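January, 11:40 p.m.

Day eight of no caffeine after noon, and I'm writing this at twenty to midnight with my eyes wide open, so draw your own conclusions. The sleep people (Zoltance, the app, three bucks a month until I remember to cancel) gave me a score of 306 this morning. Out of what, it won't say. There's a small moon next to the number and the moon looks disappointed.

I went back over the day hunting for the culprit. Breakfast blameless. Lunch was the noodle place on Tjoa Street, where I ordered tea out of habit and then drank it out of politeness. One cup. The pot was right there, so two. 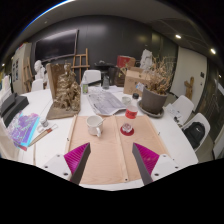 Mug, spoon, bottle. The afternoon's temptations.

The rule about noon was mine, which makes it awkward to complain about. I had read that caffeine hangs around in a body for hours, like a guest who has put his coat on and then started a new story. Fine. Cut it off at lunch and sleep like a log. What I've done is move the whole day's coffee into the morning, so that by ten I've had four cups' worth of opinions and by two I could lie down on the bus.

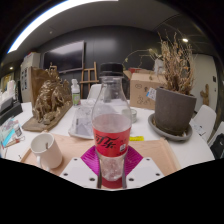 I did buy the herbal stuff. Flisel, in the box with the meadow on it. It tastes like a meadow someone has parked on. I made it the way the box said, eight minutes under a saucer, and then stood at the sink wondering if you could put milk in it. You can. You shouldn't.

Also the neighbors upstairs have a treadmill now. I'd like to blame them, but they quit after some 100 steps, same as I would.

Tried the breathing thing around nine. In for a count, hold, out for a longer count. I lost track and got dizzy, then remembered the electric bill, got up, paid it, and felt better than I have all week. Maybe that's the cure — one bill a night. 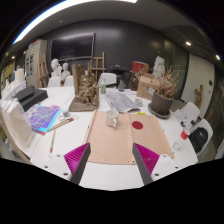
The pillow from Plastard still hasn't come. The tracking page says it's "resting at a facility," and I'm jealous of it.

Tomorrow: no tea at lunch, walk home the long way, phone in the kitchen. I wrote the same three things last night, with better handwriting. 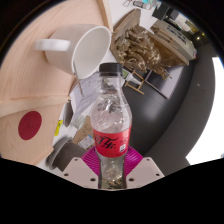 Zero sugar. I didn't check about the caffeine.

Lights out at midnight. Or when I finish the crossword.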